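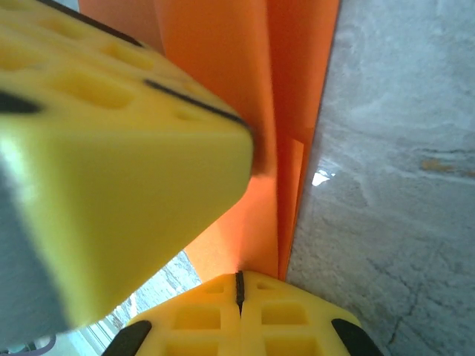
Figure 3. Orange folding sheet, seen up close, with its overlapping layers and the shadowed crease at the lower right.

3.2 What people make of a folded sheet

I'll start with the paper, because the paper gave us more trouble than the people did. We wanted one stock that would take a sharp crease, stay standing when held up, and still open out again without tearing. Tiruwork Tekleab tried the sheets we already had in the cupboard and hated all of them. We ended up buying a single batch of 1,590 orange sheets from Redholm, all cut to one size, and every fold in this study was made from that batch. (We picked orange for a dull reason – the creases show up darker on it, so coders can find them quickly.)

Each folder got 5 sheets and 90 seconds per sheet. We gave them no diagrams. They were told to fold something that "could stand up or hold something," and that was the whole instruction. I know that's loose! Abrehet Wolde argued for a tighter prompt all through the pilot, and she has a point, but the tighter prompt in the earlier Velen study got almost nothing except airplanes. 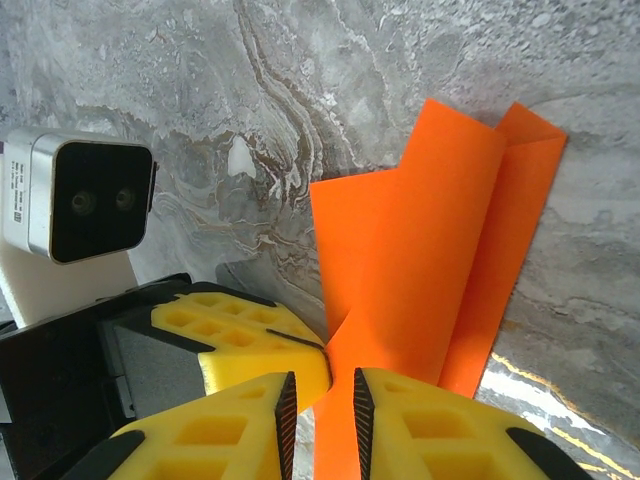

Two families of shapes came up again and again. The first we call fans: the sheet is pinched into a narrow strip at the bottom and the panels spread out toward the top, often with one flap taller than its neighbor. The second we call cones, with a point at one end and a wide rim at the other. Fans and cones are closer relatives than they look. If you let the panels of a fan wrap around until the side edges meet, you're most of the way to a cone, and several folders slid from one to the other between sheets without seeming to notice.

Coding them was slow going. For each shape we marked the panels, the overlaps, and the place where a person would naturally take hold of it. That last one caused most of our arguments. With a fan everybody agreed on the pinched strip. With a cone, Abrehet went for the rim and I went for the sides, and we settled on recording both. 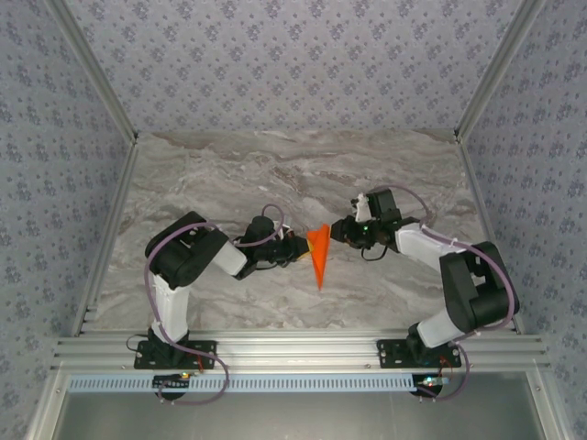
We kept the raw codes as well as the agreed ones, so anybody who sides with Abrehet can rerun the whole thing her way. The full set comes to more than 3,000 marked creases, stored in the Workneh format with one line per crease. Sheets that tore were left in and flagged. Tiruwork wanted them out, but a torn cone still tells you where the folder was pulling, and I'd like to come back to that in Section 4 when we get to the second-hand folds.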